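The Bread Box: Stale, Staler, Crouton
Prolisden Food Co-op Newsletter, 25 September 2026

The bread question has come back, as it does every time the weather cools and people start buying loaves larger than their households. This newsletter goes to 3,769 addresses, and to judge from the mail, most of them contain half a loaf of something going hard in a paper bag.

First, a correction. In the February issue I wrote that bread goes stale because it dries out. Several of you let me know, at length, that this is only part of it. The starch in a baked loaf starts to firm up as it cools and goes on firming for days, even if you wrap the thing like a museum piece. Heat loosens it again for a while. So a stale loaf can be brought back, once, and it should be eaten before it changes its mind.

The refrigerator is the worst place in your kitchen for bread. I know your mother kept it there. Mine did too, next to the margarine, and we all thought toast was a legal requirement. Fridge temperature speeds the firming along nicely. The counter is fine for a day or two, the freezer is fine for a couple of months, and the fridge is for people who want a doorstop by morning.

Crusty loaves are the easy case. Run the whole loaf under the tap, quickly, cut side up (yes, really), and put it straight on the rack of a 350-degree oven until the crust crackles when you press it. A big one might want 12 minutes, a baguette less. My brother-in-law refused to believe this until I did it to his baguette without asking. He has since explained the method to me twice. 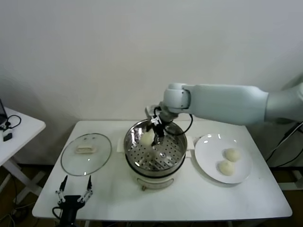
Soft bread is where people go wrong. Dinner rolls, brioche, milk bread and anything else with a tender outside will come out of a hot oven with a shell on it, and the microwave gives you ninety seconds of cloud followed by a week of rubber. What soft bread wants is steam. A steamer basket with rows of small round holes in the bottom, like the stainless one in the picture, will do for a dinner roll just as well as for a bun. Line it with a scrap of parchment if your rolls are sticky, bring the water up first, and give them three or four minutes. If you lay them on their sides they get less soggy underneath. I have no theory as to why and would rather not receive one.

Keep an eye on the lid, too. Drips form on the inside and land on whatever roll you were planning to give your guest. A clean dish towel stretched under the lid catches most of it, with the corners folded up on top, well away from the burner. I learned the part about the corners at some expense to a towel I liked.

Sliced sandwich bread is a separate matter. It was engineered to be soft on the shelf and it will stay that way until it is suddenly blue. Toast it or freeze it. There is no third act.
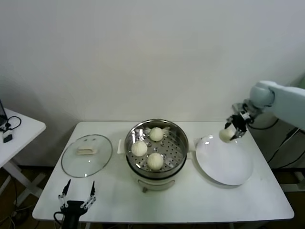 Precious Layug wrote in to say I was making all this too hard, and that her family in Forndale has never revived a loaf of bread in its life because the loaf gets sliced and frozen the afternoon it comes home. She takes out what she needs, she says, and the rest stays put. She wanted to know whether the co-op had considered simply telling people to do that, in one line, and using the remaining space for the bus schedule.

It's a fair point and I have passed it along to myself. Freezing early does beat rescuing late. Slice first, unless you own a bandsaw. Put a bit of parchment between slices of anything wet or seedy, squeeze the air out of the bag, and write on it what it is. Everything in a freezer looks like rye by March. Rolls can go in whole and come out whole, and they take well to the steaming described above, with a couple of extra minutes on the clock.

Where I part ways with Precious is the matter of the heel. She throws hers out. I have been keeping mine in a bag behind the peas for so long that the bag now has seniority over the freezer.
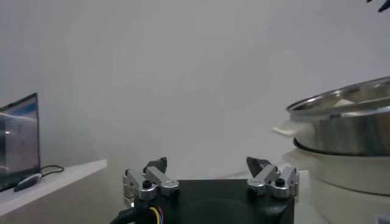
Heels make breadcrumbs. They also make bread soup, bread pudding, and the bottom layer of a casserole whose other layers you don't wish to discuss. For crumbs, dry them in a low oven until they snap, let them cool all the way, and then blitz. If you blitz them warm you get paste. Keep the crumbs in a jar and use them on noodles with oil, garlic and whatever cheese is hanging around.

Croutons need less drying and more oil than you think. Salt them while they're hot. Make double, as half will be eaten standing at the stove by someone who claims to be helping.

The one bread I can't do anything for is the day-old bagel. I've tried water, steam, foil, prayer and a panini press. It comes back as a warm day-old bagel. Slice it thin and call it a chip.
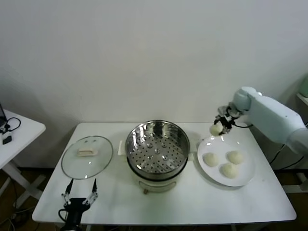
Now for shop business. The Kerekes rack by the front door will go on carrying yesterday's loaves at 50 cents off, mornings only, until they're gone. Please stop squeezing them. They're a day old, we have admitted this on the sign, and squeezing tells you nothing you haven't already read. The seeded rye goes first. The raisin loaf never goes at all and I would take it as a personal kindness if somebody bought one.

We also have the Nerkine bread bags back in stock, the linen kind with the drawstring. They do a decent job on a crusty loaf for a couple of days. They will not do what the tag says they'll do for a week, and I've asked whether we can trim the tag.

Next issue is soup, unless the mail about the fridge gets out of hand. Letters can go in the box by register two, and those of you writing to defend the fridge may want to keep it to one page.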